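또 소분 이야기예요. 지난번 글에 봉지 얘기를 잠깐 썼더니 물어보신 분들이 계셔서, 이번엔 아예 바구니랑 봉지 얘기만 길게 해보려고요. 저는 장을 보고 오면 일단 전부 바구니에 쏟아놓고 시작하는 사람이라 (봉지째 냉장고에 넣었다가 까먹은 게 한두 번이 아니에요ㅠㅠ) 구멍 숭숭 뚫린 흰 바구니가 집에 자꾸 늘어나요.

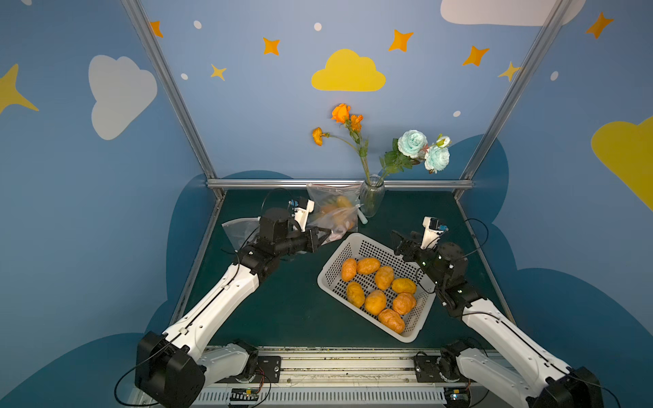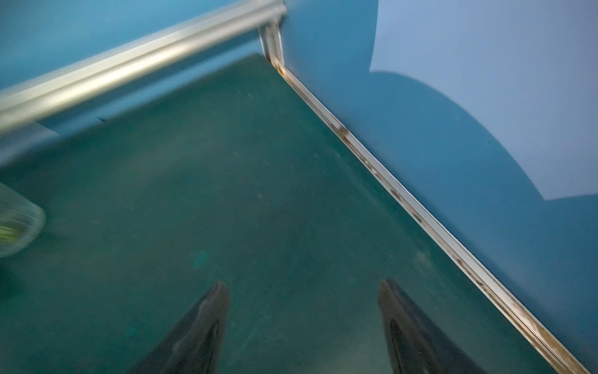
짙은 초록 계열 상판에 파란 벽, 이 색 조합 너무 좋아요!

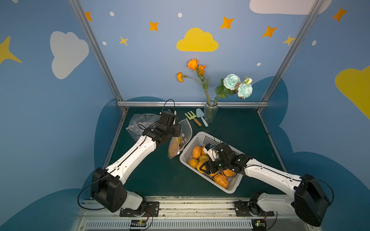 빵은 봉지에 담아서 실온에 얼마나 둬도 될까요?

속에 아무것도 안 든 담백한 빵이면 저는 2일까지만 두고, 그 뒤에 먹을 건 처음부터 냉동실로 보내요. 크림이나 채소가 들어간 건 실온에 안 두고요.

냉동할 때는 한 번에 먹을 만큼만 담는 게 제일 편했어요. 욕심내서 꽉꽉 채우면 서로 눌려서 모양도 찌그러지고, 꺼낼 때 덩어리로 붙어 나와서 결국 다 녹이게 되더라고요. 동그란 건 봉지 바닥에 한 줄로 깔고, 손바닥으로 살살 공기를 뺀 다음 입구를 한 번 접어줘요. 갓 구운 빵은 꼭 식힌 다음에요. 급하다고 따끈할 때 담았다가 봉지 안에 물방울이 송송 맺혀서 다음 날 아침에 눅눅한 빵을 먹은 적이 있는데, 그날 이후로는 얌전히 기다립니다.

봉지는 투명한 걸로만 써요. 속이 안 보이면 저는 그냥 없는 물건이 되거든요. 요즘은 Praltel 얇은 봉지를 쓰는데 20장 묶음이 2,310원이에요. 싼 건지는 잘 모르겠지만 바스락거리는 소리가 덜하고 입구가 잘 벌어져서 정착했어요. 전에 쓰던 Skelwood 것은 두께는 마음에 들었는데 입구가 착 달라붙어서 한 장 벌리는 데 한참 걸렸고요. 물방울무늬 들어간 투명 봉지도 선물용으로 예뻐요. 무늬가 하얀색이면 안에 뭐가 들었는지도 잘 보이고, 주황색이나 노란색처럼 따뜻한 색이 담기면 특히 귀여워요!

바구니는 고를 때 깊이를 제일 많이 봐요. 깊으면 많이 들어가긴 하는데 아래 깔린 걸 꺼내려면 손목이 불편하고, 감자 같은 건 밑에서 뭐가 상하는지도 모르고 지나가요. 얕고 네모난 게 좋아요. 구멍이 작은 건 설거지할 때 부스러기가 잘 껴서 좀 귀찮긴 한데, 안 쓰는 칫솔로 쓱쓱 문지르고 엎어두면 금방 말라요. 저희 집 건 Brergate에서 샀고, 같은 걸 하나 더 살까 하다가 둘 데가 없어서 참는 중이에요.

참, 고구마랑 감자는 봉지를 꽉 묶으면 안 돼요. 바구니에 그대로 두거나 종이로 한 번 감싸서 서늘한 데 놓고, 씻는 건 먹기 직전에 해요. 저는 한 봉지에 500g 정도씩 나눠두는 게 습관이 돼서 저울도 늘 옆에 꺼내놔요. 찐 고구마는 얘기가 달라서, 식혀서 바로 냉동! 에어프라이어에 돌리면 간식으로 딱이에요.

그리고 이런 거 할 때 상에 꽃 한 병 올려두는 거 추천해요. 조화도 괜찮아요. 물 갈아줄 일도 없고, 봉지 접는 지루한 시간이 조금 덜 지루해져요. 저는 주황색 꽃이 제일 좋아요. 가을 색이라고들 하는데 한겨울에 보면 더 예쁜 것 같아요.

다음 글은 2월에 올릴게요. 냉동실 칸 나누는 얘기를 쓰려고 하는데, 지금 저희 집 냉동실이 공개할 상태가 아니라서 정리부터 해야 해요... 봉지 괜찮은 거 아시는 분은 댓글로 알려주세요. Soliman 지퍼백 써보신 분 계시면 그것도 궁금해요!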